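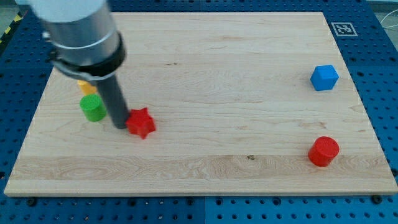

色つき積み木の企画展「かたちで遊ぼう」、ギブリー館で始まる

積み木をじっくり楽しむ企画展「かたちで遊ぼう」が、2019年1月8日、ギブリー館2階の小展示室で始まりました! 並ぶのは工房ケシャムが手がけた積み木421点。星形や円柱など、色もかたちもさまざまで、棚の前に立つだけでわくわくしてきます。

企画したのは、ケシャムで色づくりを担当するラドカ・クネジェヴィチさん。赤ひとつ決めるのに何度も塗り直したそうで、「木の板に置いたとき、木目と色がお互いを引き立てるんです。六つの角がある赤い星と、緑の円柱をぜひ隣どうしに置いてみてください」と声をはずませます。明るい木肌の上に置かれた鮮やかな赤と緑は、たしかに見ていて気持ちがいい!

奥の体験コーナーでは、板の上で自由に並べ替えて遊べます(1回90分の入れ替え制)。初日は308人が訪れ、大人だけのグループも夢中になって星の向きをそろえていました。10月に開かれた予告展示で人気だった色見本帳も、受付横で手に取ることができます。

入場無料。体験コーナーの受付は当日、展示室入口で行っています。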